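Claleck Student Robotics Program
Chess Table Set-Up Guide

Section 4. Preparing the Simulated Table

4.1 Purpose of this section

This section explains how to prepare the simulated chess table used in the Haruna course. Student teams must complete all of the steps below before they submit a match program. The physical table is covered in Section 7 and must not be used until a team has passed the simulated trial.

The simulated table runs in the Detuten workspace on the lab computers. Teams may also install the workspace on a personal computer, but trial results are accepted only from a lab computer.

4.2 Before you begin

Confirm that the following are in place:

A team account with permission to save to the shared course folder.
The current table file, issued by the instructor at the start of the term.
A copy of the team's arm program, saved under a new name.
A blank trial sheet (Form 12).

Caution: Do not open the table file directly from the shared folder. Copy it to the team folder first. Changes made to the shared file affect every team in the course.

4.3 Loading the table

1. Sign in with the team account and start the workspace.

2. From the File menu, choose Open Table and select the copy saved in the team folder.

3. Wait until the status line reads Ready. On the older lab computers this may take several minutes.

4. Enter 548 in the Seed box and press Apply. All practice trials use this number so that results can be compared between teams.

5. Open the Connection panel and enter port 3543. Press Connect.

6. Press Home. The arm moves to its resting position and the joint readings appear in the right-hand panel.

Note: If the joint readings stay at zero, close the Connection panel, open it again and repeat step 5. Do not restart the workspace while the arm program is running.

4.4 Checking the reach of the arm

The arm must be able to reach every square without its elbow or forearm touching a piece. Carry out this check each time the table file is replaced.

1. Load the practice position from the Positions list.

2. Set the speed to Slow.

3. Run the Reach Check routine. The gripper visits each corner square and then the center squares.

4. Change to the overhead view and pause the routine when the gripper is above the board. Compare the position of the gripper with the target square given in the status line.

5. Look at the squares next to the forearm. Pieces in this area can be hidden from view, so their positions must be confirmed in the Pieces list.

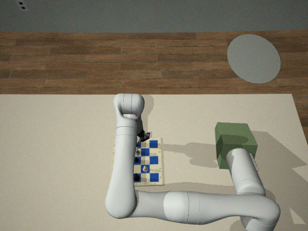
Why does every team have to use the same seed number for practice trials?

The seed fixes the small random changes that the workspace makes to piece placement and lighting. With a shared number, two programs can be judged under the same conditions. A different seed is issued for the graded trial.

4.5 Running a single move

1. Enter the move in the Move box by giving the starting square and the ending square.

2. Press Preview. The planned path is drawn as a line above the board.

3. Check that the path clears the tallest piece on the board. If it does not, raise the Lift Height value and press Preview again.

4. Press Run. Keep the pointer over the Stop button until the move is complete.

5. Record the result on the trial sheet. A move is marked complete only when the piece is upright and fully inside the ending square.

Caution: A Lift Height value that is safe in the workspace may not be safe on the physical table. Values must be checked again under Section 7.

Note: Captures are entered as two moves. Remove the captured piece first, then move the capturing piece.

4.6 Saving and submitting the trial

Teams must complete 9 moves in a row without a dropped piece or a collision. If either occurs, return the table to the practice position and begin the count again.

Save the trial log with the team name and the word "practice" in the file name. Place the log and the completed trial sheet in the Submissions folder by 4:00 p.m. on the day of the trial. Teams entering the Skisport interschool match in June must also submit a copy of the arm program.

Logs that have been edited by hand will be returned unmarked. Questions about a returned log should be directed to the course instructor before the next lab period.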